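Zwischenbericht an die Tamura-Stiftung, Berichtszeitraum bis Ende September
Vorhaben: Ausstattung und Gestaltung der Übungswohnung Skuvascombe
Berichterstatterin: Rin Hosoda

## 1. Stand der Arbeiten

Die Übungswohnung ist seit Anfang September in Betrieb. Küche und Essbereich sind fertig eingerichtet, im Schlafzimmer fehlt noch der Kleiderschrank. Die Lieferung durch Cletach hat sich zweimal verschoben, zuletzt wegen einer falschen Türbreite in der Auftragsbestätigung. Wir haben den Fehler selbst bemerkt und schriftlich gemeldet. Ein neuer Termin liegt vor, er fällt in den nächsten Berichtszeitraum.

Im Bad wurden die Haltegriffe montiert und vom Vermieter abgenommen. Der Duschsitz ist bestellt. Die Malerarbeiten sind abgeschlossen -- bis auf die Fußleisten im Flur, die erst nach dem Austausch der Bodenschwelle gestrichen werden.

## 2. Essbereich und Tischdekoration

Für den Essbereich war im Antrag eine einfache, wohnliche Ausstattung vorgesehen, mit der die Teilnehmenden das Decken, Abräumen und Dekorieren eines Tisches üben. Die Auswahl hat Nimal Rathnayake getroffen. Er hat sich auf wenige Teile beschränkt, die sich in Form und Oberfläche deutlich unterscheiden: eine dunkelgraue Vase mit gerippter Wand, einen geflochtenen Korb mit künstlichem Obst und Gemüse und einen Strauß roter Tulpen. Der Tisch selbst ist weiß und rechteckig. Auf der hellen Fläche heben sich die dunkle Vase und die roten Blüten gut ab, was für Teilnehmende mit eingeschränktem Sehvermögen wichtig ist.

Die Vase steht bei den Übungen nahe der Tischmitte, der Korb links davon am vorderen Rand. Diese Aufteilung hat sich im Alltag bewährt und wurde in das Übungsblatt »Tisch herrichten« übernommen.

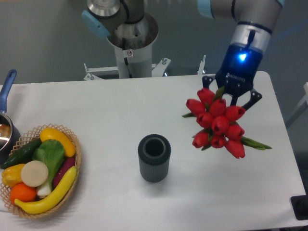 Das Einstellen der Blumen wird als eigene Aufgabe geführt. Ein dichter Strauß verlangt mehr Aufmerksamkeit als ein einzelner Stiel, da die Stiele zusammengehalten und gemeinsam in die Öffnung geführt werden müssen. Lange Blätter bleiben leicht am Rand hängen. Wir lassen sie trotzdem am Strauß, damit die Aufgabe dem entspricht, was zu Hause vorkommt.

Für die Küchenübungen wird derselbe Tisch genutzt. Der Kochtopf mit dem blauen Griff gehört zum Satz, der im Frühjahr über Caden beschafft wurde. Ein Regal für das Kochgeschirr war ursprünglich nicht eingeplant, wird aber gebraucht. Wir schlagen vor, es aus dem Restbetrag der Position Kleinmöbel zu bezahlen.

## 3. Mittelverwendung

| Position | bewilligt | ausgegeben |
|---|---|---|
| Möbel und Kleinmöbel | 2.000 Euro | 800 Euro |
| Dekoration und Übungsmaterial | im Rahmen der Pauschale | abgerechnet |

Der niedrige Stand bei den Möbeln erklärt sich aus der noch offenen Rechnung von Cletach. Nach Eingang des Schranks wird der größte Teil der Position verbraucht sein. Umwidmungen über das genannte Regal hinaus sind nicht beabsichtigt. Die Belege liegen der Buchhaltung vor und gehen Ihnen mit dem Schlussbericht zu.

## 4. Abweichungen vom Antrag

- Der Vorhang zwischen Küche und Essbereich entfällt. Er hätte den Durchgang für Rollstühle verengt.
- Das Übungsmaterial wird in beschrifteten Kisten gelagert. Vorgesehen war eine Kommode, für die neben der Tür kein Platz ist.
- Die Übungseinheiten dauern 20 Minuten. Die zunächst geplante längere Dauer war für die meisten Teilnehmenden zu viel.

## 5. Nächste Schritte

Nach der Lieferung des Schranks wird das Schlafzimmer eingerichtet und das Übungsblatt zum Thema Wäsche erprobt. Für den Essbereich fehlen noch 2 Tischdecken -- die vorhandene rutscht auf der glatten Platte und wird derzeit nicht verwendet. Herr Rathnayake holt dafür Angebote ein.

Über die Verwendung des Restbetrags für das Regal bitten wir um eine kurze schriftliche Rückmeldung. Eine Besichtigung der Wohnung ist montags am Vormittag möglich, Anmeldung bitte bei Rin Hosoda.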